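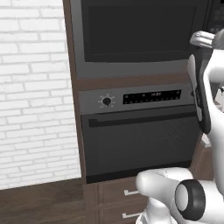

Two grippers, one kitchen
March
By Cillian Ní Mhurchú

The kitchen at Navelora exists only on a computer. For most of the winter, the company's engineers used it to settle an argument over which of 2 grippers to put on their white test arm.

The first, from Rurnier, has long fingers with flat pads. The second, the Delta, is shorter and closes with more force. Both were run through the same 4 jobs: pull an oven handle, turn a knob, press a key on the microwave and open a drawer. Each job was repeated until the team had 2,343 attempts on record.

The arm, the controller and the room stayed the same throughout. Only the gripper and the starting position of the arm changed.

Handles gave neither gripper much trouble. The Delta was better on the drawers, where the pulls are short and a long finger tends to hit the wood before it gets around the bar. The Rurnier did better on the oven door.

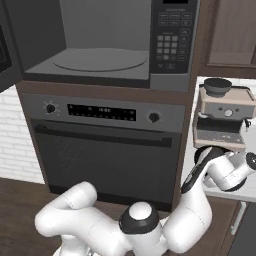 The simulated kitchen, with the microwave door open and the arm extended toward the counter by the espresso machine.

Buttons were harder. The microwave keys sit close together, and both grippers pressed the wrong one often enough that the team stopped the test and moved the camera. With the camera mounted at the base, the arm often blocked its own view of the keypad. A second camera behind the wrist helped, and the first 1,000 attempts were thrown out and run again.

Knobs were the surprise. The Delta's stronger grip did not help, and in many runs it slid off as the wrist began to turn. The engineers slowed the wrist down and the slipping mostly stopped, at the cost of a longer run.

Navelora has chosen the Rurnier for now. The next round will use a real oven at the Mac an tSaoi workshop, where the doors are heavier and the drawers stick.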